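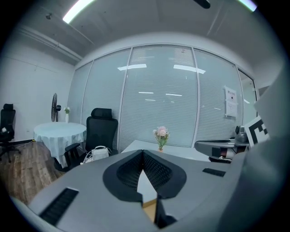 What did we want to find out from our visit?
We wanted to know how a robot is taught a household job, and how much of that teaching is still done by people with their own hands.

Background
Our report is part of the Year 2 automation module at Brollholm. In October our group of 3 chose "teaching by showing" as a topic, and we had read plenty before we ever saw it done. Then the Karpenko workshop in Mustlow held an open day on 2nd February and we got places on the morning demonstration. I had been looking forward to it for weeks!

What we were shown
Maksym Shevchuk ran the demonstration. He began with the idea itself: a person does a job using grippers held in the hands, the movements are recorded, and a robot later learns from a big pile of those recordings. One go at a job is called an episode. The set they are building at the moment is called Evudgate and had 656 episodes in it when we visited, all of them simple tabletop jobs.

I had imagined something closer to computer programming, with someone typing in positions. What we saw was much more like watching a person lay a table very carefully (and with very odd cutlery). The job we watched most was handling a tray. One gripper has to take hold while the other stays out of the way, and then the tray has to be moved without banging into anything else on the table. The printed black and white patterns on the cubes let the system work out where each gripper is and which way it is turned, so they need to stay in view as much as possible.
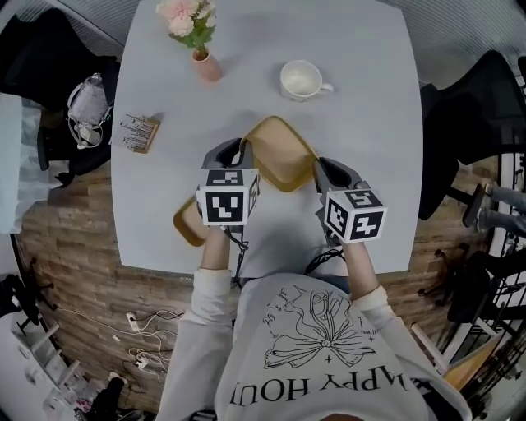 Having a go ourselves
After the break visitors were allowed to try. Karthikeyan Kulkarni from our group went first and was annoyingly good at it. I was not. My first attempt at a tray ended with it upside down, and my second was so slow that Maksym asked kindly if I was still going. The hard part is that you feel so little through the jaws. With your own fingers you know straight away when something is slipping, but with the grippers you have to watch for it, and your eyes get tired sooner than your arms.

We asked whether bad attempts get thrown away. Maksym said most do, although they keep the ones where the person fumbles and then recovers, as a robot needs to see how to get out of trouble too. I thought this was the best thing we learned all day, and it wasn't in anything we had read.

We also asked about tiredness. The workshop keeps sessions short, with a proper rest between them, and people swap jobs so that the recordings don't all come from one person's habits.

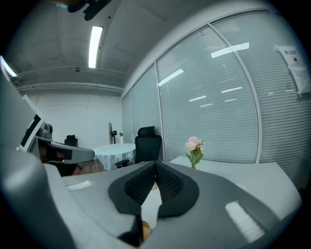
Those habits matter more than I would have guessed. Karthikeyan always reaches with his right hand first, and I start with my left, so a robot that learned only from him might do badly with a tray placed on the other side. Our plan for the second half of the project is to test this in a small way. We'll each do the same tray job with kitchen tongs, film it from overhead, and compare the paths our hands take. We have 93 minutes of lab time booked, an odd number that comes from sharing the room with another group, so the job will have to be a short one.

Maksym has offered to look at our method before we start. We still need to choose a tray and decide how to mark its starting place on the bench, and Karthikeyan is drawing up the recording sheet.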